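Arrumar canetas, parte dois (ou três, já perdi a conta)

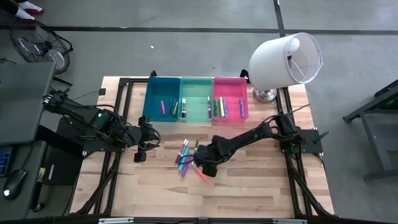
As três caixas, verde-azulada, menta e rosa, e o monte que ainda falta arrumar.

Post rápido que tenho de sair às seis e ainda não jantei. Mas prometi à Sumeya que escrevia isto e ela anda a cobrar.

Então. Canetas. Marcadores, vá, canetas de feltro, cada um lhes chama o que quer. Em janeiro decidi que ia acabar com a gaveta. Quem me lê há algum tempo conhece a gaveta. Aquela que só abre até meio e depois encrava num marcador qualquer atravessado lá ao fundo, e uma pessoa mete a mão às cegas e sai de lá com a ponta dos dedos roxa. Chega.

Despejei tudo. Para cima da mesa de madeira, a das tiras claras e escuras, que é a única superfície cá de casa onde consigo ver as cores como deve ser. Primeira lição: pôr um papel por baixo. Não pus. Há um risquinho azul que já faz parte da mobília.

A regra das caixas. Comecei por querer organizar por cor, arco-íris, muito bonito, muito fotografia de revista. Durou uma tarde. O problema é que eu não procuro canetas por cor, procuro por "aquela que escreve fino" ou "aquela que não passa para o outro lado da folha". E depois há os roxos. Tenho roxos a mais. Lavanda, violeta, roxo escuro, azul que parece roxo, roxo que parece azul. Se fosse por cor precisava de uma caixa só para eles e sobrava o resto do mundo todo para as outras duas. Na foto dá para perceber, há roxo ou coisa parecida em todo o lado.

Por isso agora é assim:

A verde-azulada é para o que uso todos os dias. Lista de compras, agenda, envelopes. Vai para a secretária.

A menta é a dos duvidosos. Os que podem estar secos, os que precisam de uma segunda oportunidade. Experimento num papel grosso e se ao terceiro risco não der nada, lixo. Sem pena. (Com alguma pena.)

A rosa é para desenhar, e para quando vêm cá os miúdos da Kalkidan, que têm opiniões fortíssimas sobre amarelos. O amarelo-claro é disputado. Já houve lágrimas.

As caixas são da Plovberg, custaram 14 as três, e o que me fez comprar foram os cantos redondos. Nas antigas o pó metia-se nos cantos e não saía nem com cotonete. Abertas em cima, sem tampa nenhuma. Eu com tampas não me dou, ponho a tampa numa prateleira e nunca mais a vejo. O Danang acha que sem tampa é desarrumação à vista. O Danang guarda as canetas dele num frasco de azeitonas, portanto.

Outra coisa que aprendi: não encher. Deixar mais de metade da caixa livre. Parece desperdício mas é o que faz a diferença entre ver o que lá está e voltar a ter uma gaveta, só que cor-de-rosa. Os marcadores ficam encostados em baixo e dá para tirar um sem mexer nos outros.

O que fica sempre no fim é aquele montinho no meio da mesa. O vermelho escuro, o turquesa, um verde escuro, o laranja avermelhado. Os que não sei onde pôr. O turquesa é lindo mas borra. O vermelho escuro só me serve para corrigir coisas e eu já não corrijo nada a ninguém desde que saí da escola. Fico ali a olhar para eles e acabo por ir fazer chá. Se alguém tiver um critério bom para o montinho, deixe nos comentários, falo a sério.

A Yeshi sugeriu uma quarta caixa. Não. Já sei onde isso acaba, acaba em sete caixas e uma etiquetadora.

Perguntas que me fizeram da última vez, respondo a correr:

Deitados ou em pé? Os de duas pontas deitados, sempre. Os outros tanto faz, mas eu deito todos para não ter de pensar.

Quantos é que tens afinal? Não conto. Houve uma altura em que comprei um conjunto de 40 em promoção e acho que foi aí que a coisa descambou.

O que fazes aos que deitas fora? As tampas guardo, servem de substitutas para as que se perdem. O resto vai para o lixo comum, que eu saiba não há outro sítio cá perto. Se houver digam-me.

Falta a gaveta propriamente dita, que agora está vazia e tem o fundo todo manchado. Experimentei álcool e saiu metade. Talvez forre com papel autocolante, tenho um resto da Jarkitz do ano passado, às risquinhas, se a cola ainda estiver boa. Depois mostro.

Vou-me embora que já estou atrsada. Os comentários estão abertos, respondo logo à noite ou amanha.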